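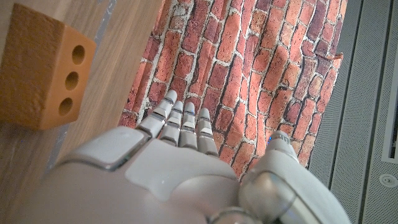
Burken open day - who went? hands demo thread

Local Robotics > Events and visits
Started by gearlash, 2020-01-20

gearlash
Quick one before work. Went to the Burken open day, building 2, mostly for the two-handed robot. Queue was long, they gave me ticket 362 and they'd only called up to 300 when I got there. Ate a bad sandwich. Got in eventually.

Short version: white robot, silvery hands, proper fingers with all the joints. Table with a brick print backdrop wrapped behind it. They put stuff on the table and the hands go after it. When I was in they had a toy keyboard out, kids loved that part. Fingers are slimmer than I thought they'd be, thumb is a big chunky thing by comparison.

Anyone else? Want to know what the later groups got. Will put up what I have.

postholer
Went too, ticket 514 so you can guess what my afternoon was like. We got a much shorter slot than the early people, they were clearly rushing. Guy at the rope said five minutes and it felt like less.

Good though. I just wish they'd explain more. Somebody in my group asked how it knows where the keys are and the answer was basically "cameras and practice", next group please.

Mirabelle_T
I liked it more than I expected to!! Took my nephew (7) and he wanted to know why it plays with toys, and I said well what would you start with, a chainsaw? He has been walking his fingers up and down the kitchen table ever since. He was pretty let down that he couldn't have a go at the keyboard himself, but the lady with the lanyard let him stand right up at the rope, which helped.

sumpfuse
Unpopular view I guess. I don't get what we were meant to be impressed by. A toy keyboard with little buttons on a table that never moves, same light all day. Put it in my kitchen and lets see. I stood in line most of the morning for that. The Jima conveyor thing downstairs had no line at all and does real work.

gearlash
Jima conveyor is boxes going around a corner. Saw it. Fine. It's boxes.

sumpfuse
Boxes pay the rent

postholer
Can we not. Both can be good. Gearlash did you get anything close up of the fingers? My phone died while we were queueing, of course.

gearlash
Yep, one. Look at the pointing finger.

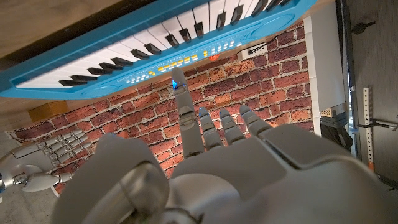 Left hand at the keyboard, index finger out, blue light at the tip.

Other fingers curled out of the way, which is what I'd do too if I was poking at one thing. Best bit of the day for me. Doesn't sound like much written down.

Mirabelle_T
Oh that's the one my nephew keeps on about, the light on the finger! He says it's a laser. I said I don't think it's a laser. Does anyone know what it is, I'd love to give him a proper answer. Also "CREATE YOUR OWN SOUND" printed on there, he read that out loud to me from across the room lol

hexnut_dale
Status light maybe? Contact or power. Guessing. Some hands light up when the sensor's live, but I've seen ones where it's only there to look nice. No idea which this is.

sumpfuse
So it's a lamp

hexnut_dale
It might be a lamp yes

postholer
My bigger question is was somebody driving it. There was a person sitting off to the side in our session with a laptop and I couldn't tell if he was watching or steering. If he was steering then fine, but say so on the sign. The sign just said "dexterous manipulation" and the room number.

gearlash
Didn't look steered to me. It did the same sort of reach twice and both times it slowed down in the same place. A person would have sped up second time.

postholer
Or a person being careful in front of a room full of kids. You can't tell from behind a rope. I'm not saying it's fake, I'm saying the sign was bad.

hexnut_dale
Agree with postholer here. I run demos (not this one, much duller ones) and people ask this every single time, so you put it on the sign in big letters. Costs you nothing.

Mirabelle_T
I thought the laptop man was eating crisps?

postholer
That was a different laptop man

sumpfuse
Also what was with the brick. Why a brick wall indoors

gearlash
It's a printed sheet. You can see the wrinkles in it close up. There was a real-ish looking orange brick with holes on the wood too, off to the side of the print, so maybe someone has a theme going.

hexnut_dale
Backdrops get swapped so the cameras don't get used to one wall. Common trick. Don't know if that's their reason, could be they just like brick.

gearlash
Ok the demo people found the thread!! Pasting what they sent, with permission. Came with a pic looking down over the whole table.
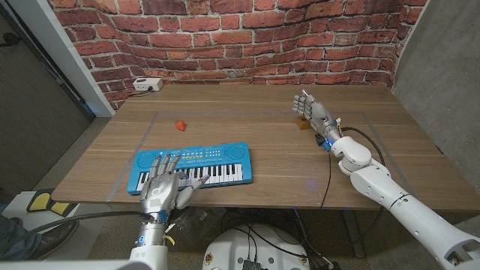 Wekesa Ndung'u
Demo lead, Arumugam group, Burken open day

Hi all, somebody forwarded this and I've read down to the brick question. Typing between meetings so forgive the mess.

First, the sign. Fair. It was a bad sign, I wrote it the night before. It'll be fixed for the next one.

Was it steered: depends on the session, and I should have said so out loud each time. Morning groups saw mostly operator control. In the afternoon we switched between the two, and the person with the laptop was there to stop it if needed. So postholer and gearlash could both be right depending which ticket you held. Sorry if anybody felt misled, not the plan.

The keyboard: sumpfuse, I take the point that it's a toy. It's also cheap, it makes a noise when you press it right, and the keys are narrow next to a fingertip. A small wood block is easier in some ways and we had one of those out on the same table, other hand's side. People mostly ignored the block. Noise wins.

Same table all day, yes. Moving it during an open day with cables on the floor and that many visitors, no chance. We counted 571 through the door, which was well past what the room was set up for, and that's why the late slots got cut. Apologies to the 500s especially.

Finger light: it's an indicator. Please tell the nephew it isn't a laser. He can be disappointed in me instead of his aunt.

Next visit is in March, Jekell annex, smaller groups, you book ahead and there's no rope. I'll get gearlash to post the link when there is one.

Wekesa

postholer
Well that's a decent answer. Thanks for passing it on. Operator in the morning explains a lot.

gearlash
Ha, I was a morning ticket. So I was wrong about the steering. Would have sworn to it.

sumpfuse
Ok respect for replying. Still think the table should move. Will book for March and complain in person

Mirabelle_T
Told him. He says an indicator is "a kind of laser". Booking for two please, and is that a strawberry at the back of the table?? I never noticed it on the day.

gearlash
Looks like one to me. Toy food or somthing. Missed it too, was watching the hands.

hexnut_dale
If anyone's driving up from the south side for the Jekell one I have two seats. Leaving early, no sumpfuse in the front.

sumpfuse
I get carsick in the back

gearlash
Link when I have it. Don't ask me before then.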